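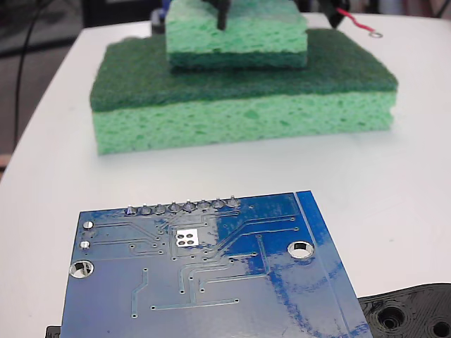
Bench 2, Brusstead depot. Two sponges, stacked, green side on green side.

THE CLEGG COUNTER

The procedure for a returned counter is four pages long and I wrote three of them. The unit is logged, the case is opened, the display board is taken out and put on the bench with its back up, and each pin on the header is checked against the drawing. If the board passes, the fault is in the case wiring and the customer is charged for wiring. If it fails, the board is scrapped and the customer is charged for a board. In October the depot closed its second shift, and after that I did both the checking and the charging.

The Clegg counter was sold by Bilitz for use at gates. A person or a sheep or a pallet goes past, a switch closes, and the number goes up by one. It stops at 3,000 and starts again from zero. There is no clock in it and no battery on the board. With the power removed it keeps its last number in a small memory chip, and the display goes dark.

The unit in question came back from a footbridge. The form said "counts at night." I have had that complaint before. In most cases something is crossing at night.

I wiped down the bench first. The depot issues one large sponge per bench and I keep a smaller one for corners. They dry better one on top of the other, provided the scouring side of the large one is up. This is on page one of the procedure. The fourth page, which I did not write, says that sponges are to be stored in the sink.

I powered the unit in its case and it read 1,570. I closed the switch by hand and it read 1,571. I opened the case, removed the board, and wrote 1,571 on the job card. Then I went to lunch, leaving the board on the bench with nothing attached to it.

After lunch I connected the supply at the header and the display read 1,594.

The difference is 23. I wrote it on the card and then crossed it out, as there is no box on the card for a difference. A chip can lose a number. A bad joint can put noise on the input line while power is coming up, and the counter will take each spike for a sheep. Both faults are known. I reflowed the joints, although they had not looked bad, and repeated the test with a shorter lunch.

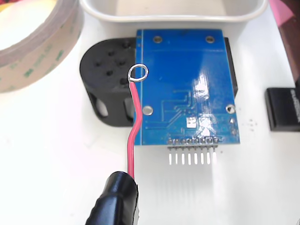 The second result was 1,598. I had been out of the room for the time it takes to boil a kettle and come back.

At that point the correct step was to scrap the board. The replacement stock was on the shelf behind me in a Hendilitz carton, and the form for scrapping is one line. I filled in the line. I did not put the board in the bin, and I have no technical reason to offer for that. I put the form under the job card.

For the rest of the week I ran the test that I would have run on a new design. I left the board alone and stayed in the room. The number did not change. I left the board alone and went into the corridor, and the number went up by one. I went into the corridor and came back twice, and it went up by two. I went out by the loading door and walked around the building to the front, which is a long way in rain, and when I had powered it up again the number had gone up by one, the same as for the corridor. Distance was not a factor.

I considered whether I was the thing being counted. This was easy to test. I asked for a delivery to be brought to the bench while I sat still beside it, and the driver came in, put the parcel down, and left. The number did not change. The driver had closed the door behind him with some force, so vibration could be ruled out as well.

I then had a counter that registered only me, and only when I went away. I looked for this in the list of known faults. The nearest entry was "counts on release," which concerns a switch fitted backward. The remedy is to turn the switch around. With no switch connected there was nothing to turn around.

I called the Bilitz line and gave the job number. The voice at the other end read my own procedure back to me, pages one to three, and asked if the board had been scrapped. I said the form was filled in. The voice said that in that case the job was closed, and asked if I needed help with anything else. I asked how many of these units had come back. The answer was 200. I asked where they were now and was told they had been scrapped by the depot, meaning by me.

I got the old job cards out of the cabinet that evening. On the earliest ones I had written the reading on arrival and the reading after lunch, side by side, in pencil. They did not agree. I had written "noise" next to every one of them. After the first drawer I had stopped taking the second reading, and the three pages of the procedure date from then. They do not ask for a second reading.

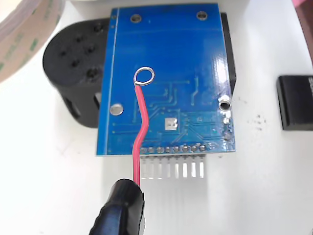

The footbridge board, back side up, with its header and the red lead.

I fitted a new board to the footbridge unit and sent it out with a charge for one board. The form allowed for that. The old one I kept in the drawer with the cards, and I amended the procedure so that a reading is taken before the bench is left and again on return. The amendment is dated 24 June 2025. It has been approved, with a comment asking for the sponge paragraph to be brought into line with page four. I have not done this.

The readings are kept in a table now. I enter the number in the morning and the number at the end of the day, and subtract. On most days the result is low and even, as would be expected from one person who takes a break at eleven and another at three. On the last day before my leave I took the reading late, put the sponges back on the bench, switched off the supply, and turned off the lights at the door.

I was away for two weeks. By my reckoning that is one departure and should have added one.

When I came back I connected the lead, waited the full time given in the procedure, and looked at the display. It had gone past the top and started again. It read zero. I closed the switch by hand to see that it was working and it read 1, and I wrote that on the card. Then I stayed at the bench until the heating went off, and took the reading again before I left.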